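Notes from the Back Steps
Wednesday, July 3, 2019

So the tomatoes are in trouble, and I did it to them myself. I'll get to that. First I want to talk about water, since nearly every letter I got after the May newsletter was about water in one way or another, and I've been chewing on the subject ever since.

If you're new, I garden on a slope behind a rented house on Brargate Lane. The soil is clay on the uphill side and something closer to crumbled brick on the downhill side, where a garage used to stand. When it rains, the top bed turns into pudding and the bottom bed stays dusty an inch down. I have lived with this for four summers and I've tried most of the dumb things a person can try, including a length of gutter propped on paint cans (it worked beautifully until the first windy night).

This year I decided to be organized. I bought two rain barrels secondhand from a woman in Kaseck who was moving into an apartment, and I set them under the downspout at the corner of the kitchen. They filled up in one storm. One storm! I stood at the window in my socks and watched the second one overflow down the path and felt like a rich man's wife.

Then came the part where I had to get the water from the barrels to the plants. A rain barrel has hardly any pressure. I knew that in the way you know things from reading them, and then I hooked up my ordinary garden hose, opened the tap, walked all the way to the bottom bed, and waited. A trickle, about like somebody pouring out the last of their tea. I had pictured myself strolling around with a spray nozzle. With a barrel on the ground you'll be strolling around with a watering can, same as before, except now you fill it at the corner of the house.

Raising the barrels helps some. Mine are up on cinder blocks now, two courses high, and the trickle has become a respectable dribble. I can leave the open end of the hose at the foot of the squash, go eat breakfast, and come back to a good deep soak. That has been the real discovery of the season for me. Slow is fine. The squash have never looked better, and they're the plants I've paid the least attention to.

Which brings me back to the tomatoes. I was so pleased with my free water that I gave them some every single evening through most of June. A nice drink before bed. Caoimhe Conneely came by to return my loppers, took one look, pinched a leaf, and asked me how often I was watering. I told her, proudly. She stuck her finger in the soil up to the second knuckle and then just held it up for me to see, covered in mud.

The lower leaves had gone yellow and I'd been reading that as thirst. I'd been answering thirst with more water, and the leaves got more yellow, and you can see how a person might go on like that until September. Caoimhe's rule is to water hard every fourth or fifth day in ordinary weather and otherwise keep your hands in your pockets. She grows about three times the tomatoes I do and hers split less, so I'm following orders. It's been over a week now. The new growth at the top is a proper green. The yellow leaves are not coming back, and I've snipped them off and stopped looking at them.

A few of you asked about containers, so here's where I am on that. I've got ten pots on the steps this year, mostly herbs, plus one pepper that thinks it's a tree. Pots are a whole different business from beds. The black plastic ones dry out by lunchtime when it's sunny. The big clay one stays damp for days, then goes bone dry all at once and the water runs straight down the inside wall and out the hole without wetting anything. If that happens to you, set the whole pot in a tub with a few inches of water in it and leave it for half an hour. The soil drinks from the bottom and swells back up against the sides.

I've also been playing with bottle waterers. You take a plastic drink bottle, poke a couple of holes in the cap, fill it up, and push it neck down into the pot. My aunt did this every August when she went to the coast. Mine have been hit or miss. With big holes the bottle empties in minutes, and with tiny holes it clogs with dirt the first day. What works best so far is one hole made with a hot darning needle and a scrap of old pantyhose stretched over the neck before the cap goes on. The thick-walled bottles hold their shape, and the flimsy ones suck themselves flat as they drain and then quit. I'm still fiddling, and if you have a version that lasts a long weekend, write and tell me how you made it!
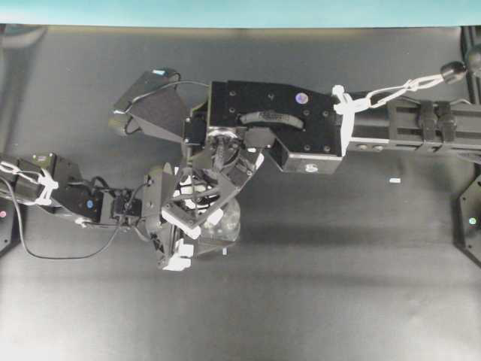
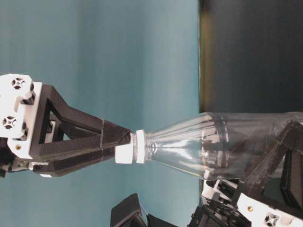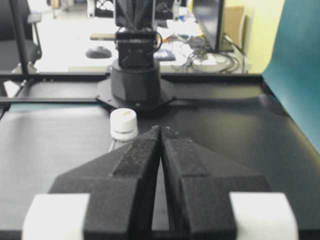
I'll need the long weekend version soon, too, because we're off to my sister's at the end of the month and I've run out of neighbors who owe me favors. Last summer I paid the McGrath boy to come by, and he was very faithful about it and watered everything on the property, including the compost and a bucket of clothespins.

A word about mulch, then I'll let you go. I know I go on about mulch. But if you only do one thing between now and the real heat, put something on top of your bare soil. Straw, shredded leaves you forgot to use last fall, grass clippings in thin layers so they don't turn to slime. I did half of the bean row and ran out of straw, and I left the other half bare out of laziness. The mulched half is still cool and dark when I scratch at it in the afternoon. The bare half has cracks I could lose a spoon in. Same beans, same morning, same hose.

Keep it a hand's width back from the stems, though. I packed it right up against my zucchini two years ago and made a lovely home for slugs.

Now the mailbag. A reader wrote to ask whether barrel water is okay for lettuce. I don't use mine on anything I'm going to eat raw, leaves and all. Our roof has old shingles and a great many pigeons, and I can't say I'd want to rinse a salad in what comes off it. I pour it at the roots of the tomatoes, squash and flowers and I use the kitchen tap for greens. Somebody who knows more than I do may feel differently, and your local extension office will have an opinion.

Another of you asked about mosquitoes. Yes, they'll find an open barrel, and fast. I've got window screen tied over both of mine with a bungee cord around the rim. Check it after a storm. I didn't, and there was a dip in the middle of the screen with a private pond in it, fully occupied.

And someone wanted to know the name of the red climbing bean I mentioned last time. I only know it as Jetine, which is what was penciled on the envelope when I got it at a seed swap. It might be a variety, it might be the name of the person who saved it. It's nearly up to the gutter already and covered in flowers, so I should have plenty to share. If you'd like a few, send me a stamped envelope in the fall and I'll put you on the list. Please don't send it now. I will lose it.

Things to do in July, if you want a nudge: sow another short row of carrots and keep a board over it until they sprout. Pick the zucchini small, and then look again under the big leaves. Cut the basil back before it flowers, even if it feels mean. Take the hose off the tap and look at the washer, which is the cheapest part in the whole garden and the reason your left shoe is always wet.

I've got 26 garlic bulbs to pull this weekend if the weather stays dry, and I stopped watering that bed a while back so the skins would firm up. They're going on the rack in the shed, the one that used to be a crib side. I planted hardneck this time and the scapes went into everything we ate in June. Eggs, noodles, a potato salad that I would happily make again, with a whole handful chopped raw and a lot of mustard.

More on garlic next month, along with whether the pepper made it through the door.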